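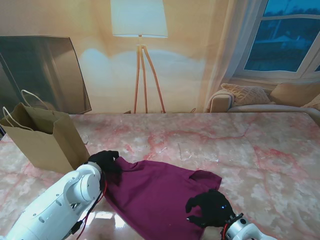 Mairéad Ó Riain wants to know why a shirt gets creases all by itself, even when no one has sat on it, slept on it or stuffed it into a school bag. What a good question! Shirts are full of secrets, and creases are one of the best. So let's find out what is going on inside the cloth.

What is a shirt made of?

Look very closely at your sleeve, as close as your eyes will let you. Can you see tiny lines? If you have a magnifying glass, even better. Those lines are threads, and every thread is a bundle of much thinner hairs called fibres, all twisted together so they hold on tight.

Many shirts are made of cotton. Cotton fibres come from a plant. When the seed pods ripen they burst open, and out comes a fluffy white puff, a bit like the stuffing in a teddy. People spin the fluff into thread, and then the thread is turned into cloth.

There are two main ways of doing that. In woven cloth, the threads go over and under each other like the strips in a basket. School shirts with collars are usually woven. In knitted cloth, the thread makes rows and rows of little loops, all hooked into one another. Most T-shirts are knitted, and that's why they stretch when you pull them over your head!

So where do creases come from?

Now we need to go even smaller, down to the tiny chains that cotton fibres are built from. These chains lie side by side and cling to each other, a little like magnets. When the cloth is flat, they hold it flat. When you fold it or squash it, some of them get bent and pulled.

Water makes a huge difference. It sneaks in between the chains and loosens their grip, so they can slide about. If the shirt is scrunched up while it is wet, the chains slide into new places. Then the water dries up, they grab hold again, and there is your crease – stuck fast until something loosens it.

It doesn't even have to be washing-day water. There is always a bit of dampness in the air, and you make more of it when you get warm and sweaty. Every time you bend your elbow, the sleeve bends too, over and over, in the very same spot. So that's your answer, Mairéad. The shirt had help from your elbows!

How does an iron fix it?

An iron uses heat, steam and weight. The heat and steam make the chains let go, and the weight presses them flat while they settle down again. It is the same thing that made the crease, only this time the cloth is being held smooth. Irons get very hot indeed, so they are a job for a grown-up.

Some shirts hardly crease at all. They might be made of polyester, which doesn't soak up much water, so the water can't get in and loosen things. Lots of shirts are a mixture of cotton and polyester. Have a look at the label inside yours and see what it says.

Try it: the crease test

You will need two old cotton hankies, a little water and two elastic bands. Ask before you borrow the hankies!

Sprinkle water on one hanky until it feels damp all over. Keep the other one dry. Scrunch each of them into a tight ball and pop an elastic band round it. Leave them somewhere warm until the damp one has dried out, which could take a whole day or even longer. Then take off the bands and shake both hankies hard.

Which one is more crumpled? Draw them both, and try it again with a bit of an old T-shirt if you can find one.

How to fold a shirt

Folding keeps a shirt from getting scrunched in new places, and it is really satisfying once you get the knack. You need a flat surface with plenty of room, so a table or a made bed is perfect.

Lay the shirt face down and do up the buttons first if it has any. Take hold of the corners and give it a gentle tug to pull out the lumps. Stroke it with flat hands, starting in the middle and going outwards. Pull the sleeves straight – they love to hide underneath!

Fold one side in towards the middle and lay its sleeve down along the back. Do the same on the other side. You should have a long, thin shape now. Bring the bottom up to the collar, turn the whole thing over, and look at that!

Your first one may come out wonky. Mine did, and so did my second. If you have little brothers or sisters, let them start with tea towels, which have no sleeves to chase.

Words to remember

Fibre: a very thin hair that thread is made from.
Woven: made with threads that go over and under each other.
Knitted: made with loops of thread.
Crease: a line or wrinkle where cloth has been bent and has stayed bent.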